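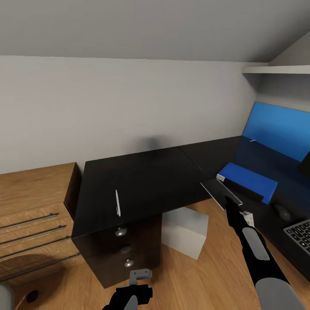
TV > Reality > Threads

OK so I finally caught up on Groven, three episodes in one go, and I have thoughts. Mostly about the new voting rules.

For anyone who skipped it: couples used to be voted out by viewers only. Now the other couples get half the say, and you can feel it. Everybody is suddenly so nice to each other at dinner!

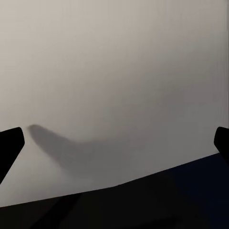 Which is a shame, because the dinners were the best part. Last season somebody walked out over a fish pie. This time we got twelve minutes on who sleeps near the window.

Ebbe Viklund is still the one to watch though. He lost the 200 tokens in the boat challenge, shrugged, and went to make coffee. I'd vote for him on that alone (and I did, twice, don't tell my sister).

The host is fine. I miss the old one – she let people squirm a bit longer before the ad break.
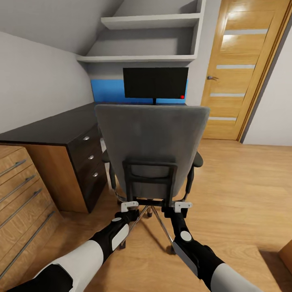

Now the move to the late slot. I get that Visham wanted the early evening for the quiz, but a show where the big fight happens after my bedtime is not a show I'll be watching live. I saw the July finale spoiled in a headline last year and I'm not going through that again.

Also the recap at the start keeps getting longer. We remember! It was yesterday!

My guess for the next exit is Helge Wallin. He's funny, but he has told two different couples he'd save them, and both of them were in the sauna together at the end of the episode. So, you know. 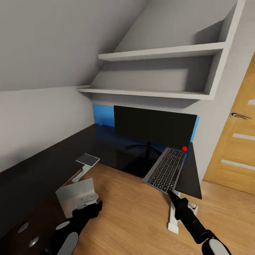 Kristiansen replied that Helge is safe as long as viewers keep their half of the vote, and that the sauna talk was probably cut together from different nights.

Hmm, maybe on the editing. I still think he's gone by the next boat challenge – and if he isn't, I'll watch the whole late show live, recap included.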